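Butcher block

Butcher block is a building material made of strips or short pieces of wood glued together into a thick slab. It is used for countertops, tabletops, workbenches and cutting boards. The name comes from the heavy chopping blocks once found in most butcher shops, which were stood on legs and used for breaking down carcasses.

Construction

There are two main styles. In end-grain block, short pieces are set upright so that the cut ends of the fibers form the working surface. A knife edge passes between the fibers, and the marks it leaves tend to close up. End-grain block takes more labor and glue, and it costs more. In edge-grain block, long strips are laid side by side with their narrow edges facing up. The surface shows straight lines of grain and is stiffer along its length, so this style is the usual choice for counters and tables.

A third style, face grain, places the wide face of each board upward. It shows the pattern of the wood best but scratches easily and is seldom used for cutting.

Strips may run the full length of the slab or be made up of shorter lengths joined end to end. Full-length strips are sold at a higher price. The Gretness mill, which supplied tabletops to schools in the Bremden valley, offered both kinds from the same stock and stamped the jointed slabs with a figure 2 on the underside.

Woods

Hard maple is the most common wood in North America. Beech, birch and oak are also used, along with walnut and cherry where a darker color is wanted. Open-pored woods such as red oak are less suited to food preparation. Bamboo, a grass, is sold in similar slabs.

Finish and care

Surfaces used for food are normally treated with mineral oil, sometimes mixed with beeswax. The oil has to be renewed as it wears away. Tables and desks are more often varnished or lacquered, and a varnished top should not be used for chopping.

Wood swells across the grain in damp air and shrinks in dry air. Counters are fixed to their cabinets with slotted brackets or oversized screw holes so that the slab can move. A slab fastened too tightly may cup or split, most often in the heating season. Standing water around a sink is another frequent cause of damage - it leaves black stains and can open the glue lines.

Light scratches and burns can be sanded out. In her handbook Slab and Strip, Yanling Fang describes a counter from the Ortner bakery in Jokberg that had been resanded 8 times and was still in daily use.

Use in furniture

Edge-grain slabs were taken up for classroom and workshop tables because they bear heavy loads and can be refinished in place. They later became common in homes and offices, often on a steel frame. Thinner tops need a rail or crossbar beneath them to prevent sagging.
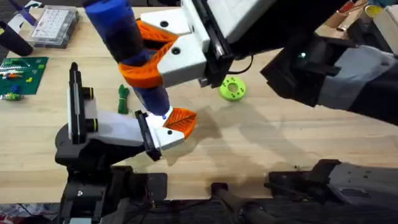
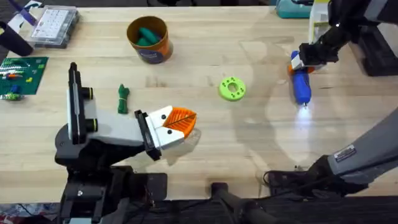 Light-colored wooden tabletop, two views

See also

Cutting board
Countertop
Glued laminated timber
Workbench

This page was last edited on Aug 1, 2024.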